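Tips > Floors > Mats and tiles

Keeping mats and tiled floors clean
65 shares | 2 comments

Most of the dirt in a tiled room ends up in two places, the grout lines and the edges of the mats. Sweep before you wash. Water on a gritty floor makes a grey paste that settles in the joints and is hard to shift later.

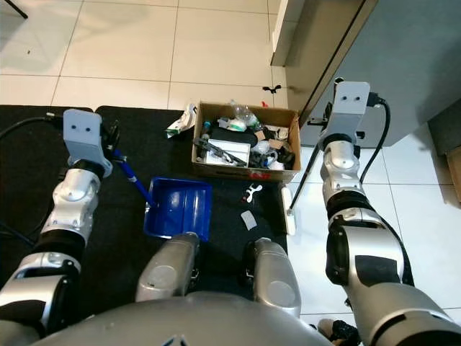 Blue brush and dustpan on a black mat.

Work from the walls towards the middle and lift each mat by two corners, folding the dirt inwards. Shake it outside. Rubber-backed mats should dry flat, underside up, before they go back down.

Castors pick up hair and thread. Tip the chair or trolley over and cut through the hair with small scissors, then pull it out with tweezers.

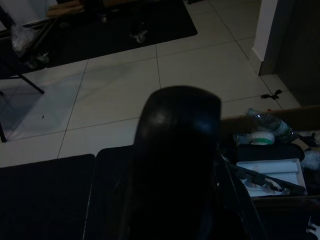
For grout, mix 100 g of bicarbonate of soda with enough water to make a stiff paste. Rub it in with an old toothbrush, leave it while you have a cup of tea, and rinse twice. Don't use vinegar on stone tiles. It etches the surface.

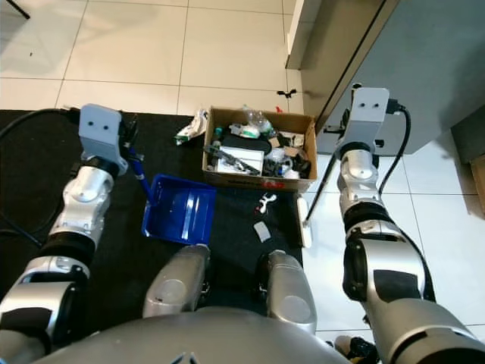 Todthorpe Household Notes, p. 370

Wash the dustpan now and then in warm soapy water. If the front lip has gone wavy, fine dust will slip under it. A damp sheet of newspaper laid along the edge gets the last line up.

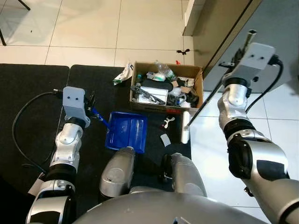

Dustpan on the mat, next to the waste box.

Line a cardboard box with newspaper if anything wet is going in it.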